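Anyone else's season just stop?

**redska_lefty**
So the Lomville Indoor Volleyball League sent the email. Rest of the spring schedule is off, playoffs are "under review," and no word on fees. I paid 70 bucks in March for a season that got three match nights. Is anybody else in the same boat, and what did your league do? We were 9 points out of first with four nights left and I'm still sore about it.

**Mallomora Mike**
Same over here. Ours froze the standings the day the gym closed and said that's final. Which is great if you're Mansour Auto, because they'd played two more matches than everybody else. We'd beaten them twice!!

**setter_dot**
Freezing the table is the least bad choice, sorry. You can't award a title on matches that might have happened. Points per match would be fairer than raw points though, I'll give you that.

**redska_lefty**
Points per match puts us third. I'm against it - strongly.

**setter_dot**
Ha, well, there you go.
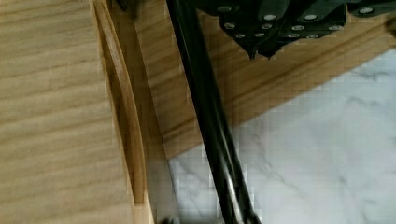 ### Posts from March 30, 2020

**Máté Juhász**
I help with scheduling for the league so let me clear up a few things. Playoffs are not canceled yet. The gym is closed to everyone and we don't have a date for getting back in. If we get in by early summer, we'd do one weekend with the top four and that's it. On fees, we have 353 players registered and the gym kept the deposit, so a full refund isn't going to happen. Most likely it's a credit toward fall.

**Mallomora Mike**
A credit only works if you're playing in the fall. Half my team graduates and moves away. Give people the choice, credit or a partial refund, and let them pick.

**Máté Juhász**
Fair. I'll bring it up on the call. I can't promise anything.

**redska_lefty**
How much is partial? We got three nights out of 12, so by my math I'm owed most of it.

**setter_dot**
Shirts, refs and insurance all got paid up front. I'd take a credit and quit complaining. I know that's not popular.

**redska_lefty**
It's not! Anyway. What is everybody doing to stay in shape? I've been passing against the garage door and my neighbor has had words with me. Around 200 jump rope turns and I'm done for.

**Mallomora Mike**
Wall sits while the coffee brews. Sets against the bedroom ceiling until my wife says stop. Mostly I'm in the kitchen eating, if I'm telling the truth.

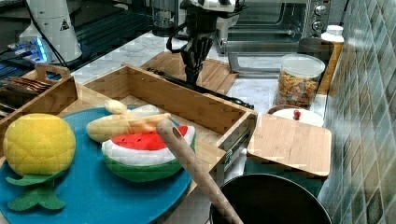
*Kitchen counter, with the plush pineapple and watermelon*

**setter_dot**
Try serving toss drills. You only need the one ball and a bit of driveway, and your toss is terrible, Mike.

**Mallomora Mike**
My toss is fine. It's the hitting it after. Máté, post here when you hear about the credit?

**Máté Juhász**
Will do. Call is Thursday night.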